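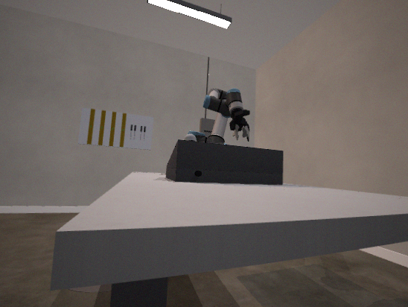
wiroj_m
So the guy really did send the wedding invitation to his entire company mailing list, and we're all supposed to pretend it was an accident. Over 4,000 people. I have misdirected an email in my life and it did not come with a registry link.

jytte.v
It was an accident if you believe the apology video. I've watched it twice and he mentions the registry both times.

Amnuay L
You watched the same video twice, Jytte. Of course he did.

jytte.v
Fair.

plultberg_resident
For those just joining: manager at the Clestier office in Plultberg, invitation goes out February 14, 2023, and by lunch the screenshots are everywhere. Asks for cash "or something from the list." The cheapest thing on the list is a towel for 29 dollars. One towel.

Thanakorn S.
I'm going to be unpopular here. He's getting married, he clicked the wrong group, and strangers have spent a whole day going through his towels. Which of you would like your wedding plans passed around like this?

wiroj_m
I'd like it fine if 1,000 of the people passing them around bought me a towel.

Thanakorn S.
You make my point and don't notice.

wiroj_m
I noticed. I went ahead anyway.

Jin-sol B
My cousin works in that building. According to her, the invitation wasn't what got people mad. It was the follow-up asking everyone who wasn't coming to please let him know "for the caterer." A lot of them work in Flomholm and had never heard of him. They replied. They replied to all.

Amnuay L
There it is. The first email is a slip. The second one is a man checking his numbers.

jytte.v
Did the bride ever say anything? Everybody's got an opinion on him and she's just a first name on a gravy boat.

Jin-sol B
She posted a shrug. Just the one little shrug face. 3 hours later it was gone.

plultberg_resident
Best statement anyone has made on the matter.

Thanakorn S.
Or she took it down so people would stop doing exactly what you're doing.

plultberg_resident
Could be. I'm still going to think about the gravy boat.

Amnuay L
Thanakorn has half a point. I wouldn't want him fired over it and I saw people asking for that, which is nuts. Make fun of the man and let him keep his dental.

wiroj_m
Agreed on the dental. When's the wedding, June?

Jin-sol B
June, yes. Outdoors. The list now says "gift sent with love, no need to attend" at the top, so somebody talked to him.

jytte.v
The towel's sold out, by the way. I went to look.

Thanakorn S.
Jytte.

jytte.v
I only went to look!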